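Ticket 924: Black items leave lint on children's quilt when folding on the bed
Status: Open, waiting for reply
Opened by: Miroslava Prokopenko
Assigned to: Loïc Besnard 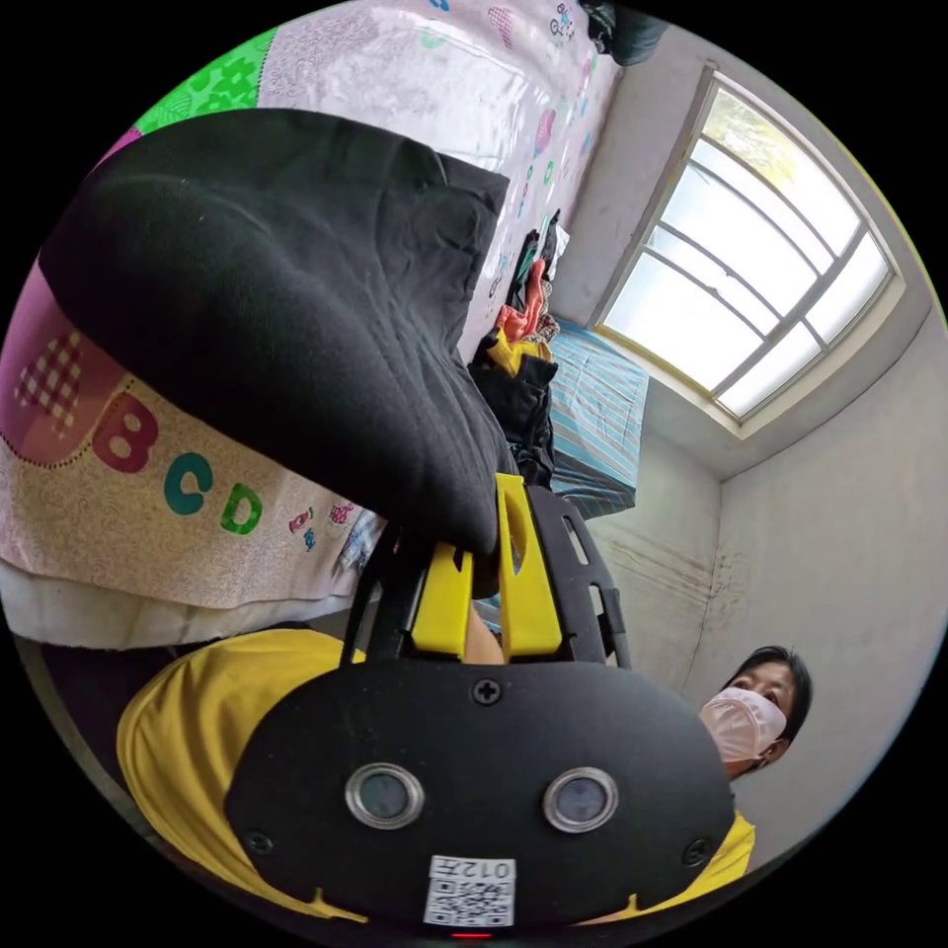
Black item over the alphabet quilt, yellow clothing next to it.

Miroslava Prokopenko, 21st July
Hello, I write about the laundry folding in the children's bedroom. We fold on the bed, on top of the white and pink quilt with the letters B, C and D. After each black load I find small dark fibers on the pale parts. On the green part I do not see them so well, but I think they are also there. The quilt was washed on Sunday at 40 degrees, alone, and it was clean when I put it back.

What I tried already:
- shaking the black things by the window before folding
- lint roller on the quilt (it helps, but I used 3 sheets for one evening)
- folding the light clothes first and the black ones at the end

The third point made it a little better. The yellow clothes had no fibers this time.

Loïc Besnard
Thank you for the clear explanation. Please tell me two things. Do you dry the black load in the machine or on the rack? And do you turn the socks inside out before washing?

Miroslava Prokopenko
On the rack, because the dryer is too small for us. The socks I do not turn. My husband sometimes does, so it is mixed.

Loïc Besnard
Then please turn all of them for the next two loads, and wash them without towels. Also put an old dark sheet over the quilt before you start to fold. After folding, look at the sheet and at the quilt and write here where the fibers are.

Miroslava Prokopenko
First load done with the dark sheet. Quilt is clean, sheet has a few fibers near the pillow side. I will do the second load on Thursday and write again. Please keep the ticket open.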